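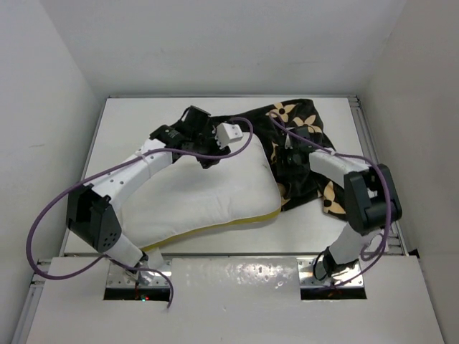

Ticket 571
Product: Dursun pillow cover, black with beige floral print
Opened: June 19, 2022
Opened by: Shadi Fakhoury, Teltside
Assigned to: Debora Santoro, Kustine product support
Category: Fit / wrong size
Status: Closed

Issue as reported

Cover does not fit the pillow it was ordered for. Pillow is white with yellow piped trim, sold as 20 inches. Cover is also labeled 20 inches. The pillow goes in most of the way, then the last corner will not seat. If it is forced, the fabric pulls on the diagonal and the zipper stops short of the end. The other covers from the same order have not been opened yet. Customer asks whether to return all of them.

Reply – D. Santoro

Please don't return anything yet. I need three measurements, all in inches:

1. Cover, flat and empty, seam to seam, both directions. Smooth out the corners before measuring.
2. Zipper opening, end stop to end stop.
3. Pillow, seam to seam, both directions. Lay the tape flat across the surface without pressing the filling down.

Also confirm whether the cover has been washed, and whether the pillow has another cover on it underneath.

Reply – S. Fakhoury

Cover measures 20 by 20. Zipper opening is 17. Pillow is 20 one way and slightly over the other way, hard to say how much because the edge is soft. Cover has not been washed. There is a thin white protector on the pillow with its own zipper. I had not considered that as a second cover.

Reply – D. Santoro

Cover is within size. The opening is also correct for this model – the zipper is set in from the corners on purpose, so the opening is always shorter than the side. The protector is the likely cause. It adds very little thickness, but the surface grips the inside of the cover and the corners bunch before they reach the seam. Two zippers on the same side make it worse.

Please try the following with the protector still on:

1. Turn the cover inside out. Put both hands inside and take hold of the two far corners from within.
2. Through the fabric, grip the two matching corners of the pillow.
3. Roll the cover down over the pillow, right side out, keeping hold of the corners until the sides are past the halfway point.
4. Rotate the pillow if needed so the protector zipper is at the closed end of the cover.
5. Push the remaining corners in one at a time, folding each one toward the middle first. Close the zipper last.

If it still binds, take the protector off and repeat.

Reply – S. Fakhoury

Steps 1 to 5 with protector on: three corners seated, fourth corner short. Zipper closes but there is a visible pull line across the flowers. Protector off: all four corners seated, zipper closes without force, no pull line. The print runs straight along the seam, which it did not do before.

Two questions. Can the cover be used without the protector, and does the same apply to the Zustitz covers in the other box? Those are also marked 20.

Reply – D. Santoro

Yes to the first. The protector is optional. If you want to keep it, wash it once, dry it flat, and test again. They tend to lose some of the stiffness from the finish.

Zustitz covers have an envelope back with no zipper, so the opening is wider and the protector should not interfere. Check one before opening the rest. Unopened packages can go back under the normal terms. Opened ones can too, provided the tag is still attached.

On washing the Dursun cover: cold, inside out, zipper closed. Keep it away from white items for the first wash. The black is fast in our tests, but I would not put it in with the protector.

Reply – S. Fakhoury

Tried one Zustitz cover over the protector. Fits. Keeping the full order. Protector washed and dried, not tested again yet. You can close this.

Resolution

No fault found in cover. Interference from zippered protector under the cover. Customer is using the Dursun cover directly on the pillow. No return, no replacement sent.

Internal note – D. Santoro

Product page gives the outer size only. Requested that the zipper opening be added to the size table, along with a line about protectors. Last request for this went in during April and has no reply attached. Linked it here.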